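Sorting Small Items in a Shared Bedroom – Project Report
Arvo Rantala and Joonas Miettinen
December 15, 2023

1. Task
The task was to sort a mixed set of bangles, bracelets and small ornaments into one open box. All sorting was done on the bed, on a plain fitted sheet. The pink quilt was left rolled at the headboard.

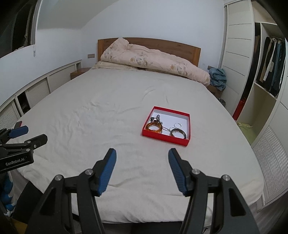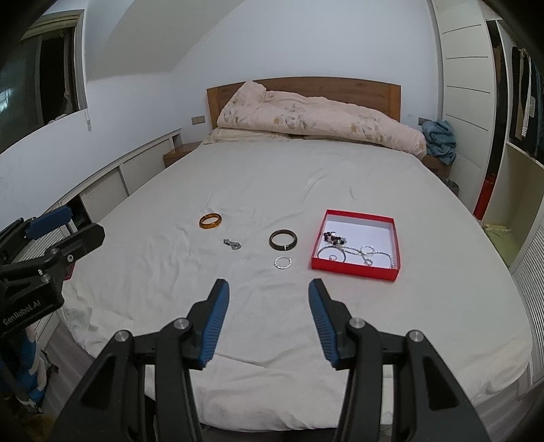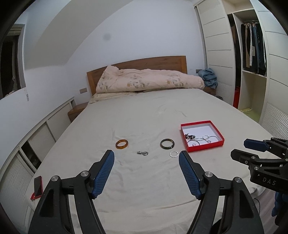
Bangles and the sorting surface, Rowbotham bedroom.

2. Method
Each run started from a written layout sheet. Rigid bangles were handled first, then chains and beaded pieces. A run was stopped at 300 seconds whether or not the box was complete. Times were entered in the Sustlow log sheet by the second author.

3. Results
The mean time for a complete run was 212 seconds. Chains took longer than bangles in every run – they caught on the beaded pieces and had to be separated by hand. In 2 runs a chain was left on the sheet at the time limit. These are listed as incomplete.

4. Limits
Only one box was used, and it has no dividers. Soft bedding lets round pieces shift when the mattress is pressed. The Drulstead trials in March will repeat the task on a desk with a divided tray.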